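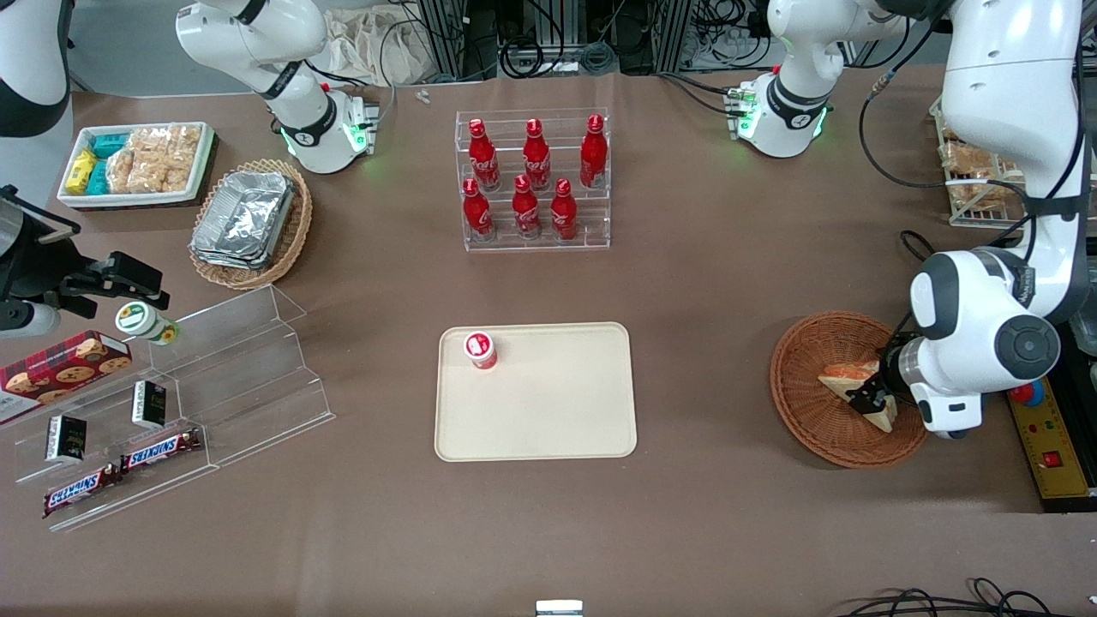 Zoia Levchenko wants to know why we still score a pick as good when the fingers close, and whether the 400 demos would look different scored by what reaches the tray. Fair point. I'm rescoring them that way before the next training run.

24 September 2022, Vindstead bench, snack tray task

Policy is the Jugah checkpoint, trained on 2939 episodes, teleop only. Fixed camera plus wrist cameras, same as in June. Objects left as they were in the Verkow layout so the numbers can be compared.

Tried 29 sandwich picks with the left arm. The wrapped sandwich is still the worst item on the table. Film moves before the bread does, and the force reading goes up early, so the threshold we use for bottles means nothing on it. Lowered the closing speed and let the wrist view decide when to stop.

Yurii Kobzar thinks the grasp point should be labeled on the twisted end of the wrap and the bread left alone. With the fingers down there the layers stay in full view of the wrist camera, useful for the orientation estimate. I don't know yet what it does to swing on fast moves. 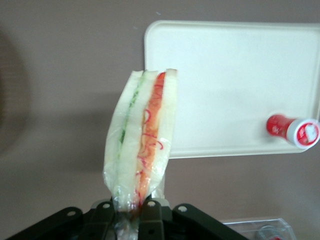 To do

Rescore the 400 by placement.
Label wrap ends as a separate grasp class (Yurii).
Run 2 closing speeds with the Brarik controller, same start poses.
Check time offset on the wrist stream.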